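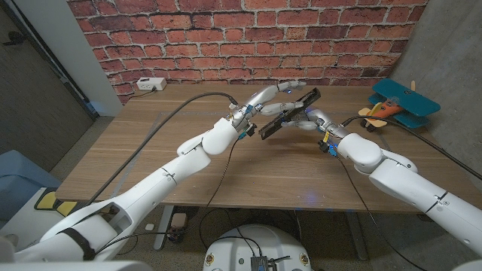
Nesstead Community Workshop, Table and Bench Team

FOR IMMEDIATE RELEASE
Tuesday, November 30, 2021

The Most Argued-Over Table in the Building Is Staying Put

NESSTEAD – The wooden table in the back room of the Nesstead Community Workshop will remain a wooden table in the back room, the Table and Bench Team announced today, bringing to a close a review that began in May and produced 736 comments from members. Most of them concerned the table. Several concerned the biscuits.

The review considered replacing the table with a newer one from Torance, which has a drawer. Members were invited to try the Torance for 20 days. They did, and the drawer filled up with pens.

"It's a good drawer," said Lilian Chege, who leads the Table and Bench Team. "But people kept asking when they could have the old table back, including the person who had asked for the drawer."

The existing table has a light brown wood-grain top with faint straight lines marked across it. Members proposed sanding these off, painting over them and, in one lengthy submission, adding more. The team has decided to leave them alone. Anyone who wishes to use them as a guide for lining up work may do so at their own risk, and should bring a ruler.

The white power strip will keep its place at the back left corner of the tabletop. A motion to move it under the table failed by four votes. Members who spoke against it mentioned their knees.

The toy biplane will also stay, at the back on the right, against the wall. The review received 10 separate requests to change its colors, and all have been declined. The wings are teal, the body is orange, the propeller is yellow, and the matter is closed. It is known to most members as Dukov, and the team asks that it be lifted by the body and put back on its wheels when the space behind it needs dusting.

The Torance table has gone to the front room, where it holds the sign-in book and the pens.

Bookings for the back room table are open now for the winter season. Members may reserve it for a morning or an afternoon, and are asked to clear their own work away before the next booking. Requests for the Negi bench next door should be made on the separate form, which is green.

Press and booking inquiries: Lilian Chege, Table and Bench Team, at the front desk during opening hours.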